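Blue Bins, Pale Tile and the Screwdriver Problem
Posted Dec 10, 2024 in Small Storage

I have a soft spot for a plain open bin. No lid, no latch, no little label window that falls off in a week. You drop the thing in and later you reach in and get it! So this page is mostly about blue bins and what goes in them, with a detour into backgrounds (pale tile, marble pattern) because I have been thinking about my own work surface again. Click through the pictures first if you like and then read the rambling part. 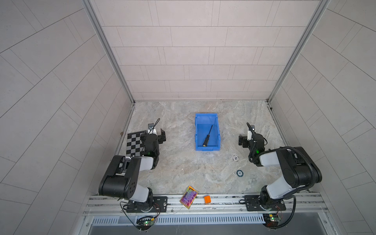 Bright blue against pale grey tile. I love how the sloped sides stand out on a surface that quiet. 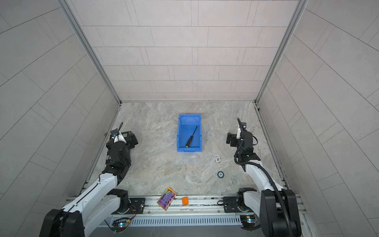
A black-and-yellow screwdriver in the bin, and small stuff still out on the floor: two round discs, a little box in shiny purple, pink and yellow, and an orange block.
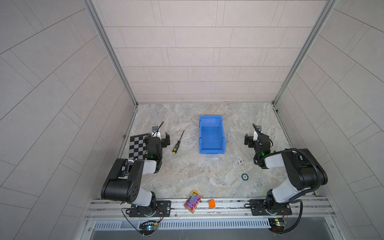 More of the marble pattern, grey and beige with swirls, and the staggered tile behind it. There's a tiny brown speck near the far left corner that I can't stop looking at.

Why I keep coming back to open bins

I've owned the other kind. For a long time I had a Mokero chest with nine shallow drawers, and it was a handsome thing, and I could never remember which drawer had the tape measure in it. I'd open four of them every time. Then I'd leave the tape measure on the counter so I wouldn't have to go through that again, and by the end of the month everything I used was on the counter and the chest was full of stuff I didn't use at all.

An open bin has no memory test. I can see the handle sticking up from across the room. And a bin is forgiving about shape — a screwdriver can lie on a slant in there and be perfectly happy, where in a drawer with dividers it has to go in the screwdriver slot, and if you own one that's a bit too long for the slot then you own a drawer that won't close.

I will say that the color matters more than I expected. My first bins were clear. They looked great in the store and terrible at home, like a row of tiny aquariums full of junk. Solid blue hides the mess below the rim and leaves the tops of things showing, and it's easy to spot on a pale surface. I've tried red too (too loud) and a grey one that I lost. It was on a grey shelf. I found it in February when I was looking for something else.

About the screwdriver problem

If you've read this page before you know that I own too many screwdrivers. They come with everything! The Rodov kit I got for the bike had 100 pieces and I think I've used six of them. The rest live in the molded case, which I never open, because the case is one of those where each bit pops out of its groove the second you tilt it.

What finally helped was being strict about one driver per bin. Each bin is for a kind of job, and each one gets its own screwdriver that stays there. The picture-hanging bin has a stubby one. The bike bin has a long one. The kitchen bin, for cabinet hinges and the toaster that keeps shedding its foot, has the one with a two-color handle, and I recommend two-color handles to anybody who loses tools. A bit of yellow goes a long way when the rest of the bin is black and brown and metal.

All the extras went into a coffee can in the garage, where they can keep each other company.

Small flat things are the worst

Screwdrivers are easy. They have a handle, you can grab them. What drives me up the wall is the flat and the tiny: coasters, felt pads, jar lids, spare discs from a game we may or may not still have. They slide to the bottom of a bin and lie there like leaves in a gutter.

Things I've tried, with mixed luck:

A second, smaller bin inside the big one. Works fine until you need something from underneath, and then you're holding a bin in one hand and digging with the other.

Standing them on edge against the side. Good for about four lids, and then somebody bumps the table.

A rubber band around a stack. My favorite so far, though rubber bands get old and crumble. I check mine when I do the spring cleaning and swap the sad ones.

A zip bag. Everybody says zip bag. I don't enjoy them, I find them clammy, but the felt pads do live in one now and I have to admit they've stayed put.

Small boxes are their own trouble. A pretty one with a shiny printed pattern is hard to throw away even when there's nothing in it, and then you have a box in your bin taking up the room of three useful things. My rule is that a box has to hold something or it goes. I break this rule all the time.

Clear the surface first, or fill the bin first?

I've gone back and forth on this one. For years I was a clear-everything person: pile it all up at one end, wipe down, then put things back where they belong. Very satisfying, and it took me all afternoon, and dinner happened on the couch.

These days I put the bin in the middle of the table and work outward. The longest thing goes in first, laid corner to corner, because once a bin has a layer of little stuff in it a long tool just rides on top and tips out. Then anything with weight. Then the little blocks and bits, which fill in the gaps on their own. Flat things last, down the side.

It's slower to explain than to do. A full kitchen table takes me one side of a record. Two sides if I stop to read old receipts, and I always stop to read old receipts.

One more thing on bin placement, for the lefties. A bin in the center is fair to both hands, and I didn't notice how much I was twisting until I moved mine over from the right edge. My shoulder noticed right away.

On marble patterns, grout lines and crumbs

I'm redoing the top of my workbench this winter, so I've been collecting looks. The current top is dark green and shows every crumb, thread and pencil shaving. It also makes small black screws vanish, so it manages to be bad in both directions.

What I want is something swirly and pale. A beige and grey pattern is kind to dust, and bright things pop right out of it. The downside is that a brown crumb can sit there for days looking like part of the design, or a part of the design can look like a crumb and you scrape at it with a fingernail. I've done that at my sister's house. In front of people.

For the wall behind the bench I'm pretty much settled on light grey rectangles in staggered rows. I went over to Boateng's, the flooring place on the corner, and they let me take three samples home, and I leaned them against the wall and lived with them for a week. The whitest one looked chilly at night. The middle one was lovely. The third had a speckle in it that I thought I'd like and didn't.

I'm less sure about the grout. Dark grout gives you those crisp lines and it hides the grime, but in a small nook with walls on three sides that's a lot of lines coming at you. Light grout is calmer and needs a toothbrush twice a year. I'm leaning dark. Ask me again when I'm standing in the aisle with a bucket.

What's in my own blue bins right now

By popular demand (two emails!), the current lineup, left to right along the shelf:

Hanging: stubby screwdriver, picture hooks, a pencil, the good level.

Bike: long screwdriver, tire levers, a rag, chain oil standing up in a jar so it doesn't leak on everything.

Kitchen fixes: two-color screwdriver, hinge screws, wood glue, a cabinet knob that matches no cabinet I have.

Wrapping: scissors, tape, ribbon ends too short to use. This one is overflowing at the moment, it being December.

Puzzle orphans: a handful of pieces from a 1,000-piece lighthouse that I refuse to give up on.

Sostness: that's the name of our cabin, and the bin is where I toss things that need to go up there next trip. Batteries, a can opener, a curtain ring. It's a good habit to have a leaving-the-house bin. You grab it on the way to the car and you're done.

A few quick answers

Do I wash them? Warm water and dish soap, in the tub, when I remember. Dry them upside down or you'll have a puddle in the bottom corner.

Do I label them? I used to. Now I just look in.

Do I stack them? Only two high. Three high means the bottom one never gets used again, and that was the trouble with the chest in the first place.

Where did the chest go? It's in the hall with mittens in it. Nine drawers of mittens, scarves and hats, and I still open four of them before I find a pair that matches.

Next gallery should be the workbench top, if I can pick a pattern by then. Send me yours in the meantime — I especially want to see pale surfaces with dark grout, up close, after a year or two of real use.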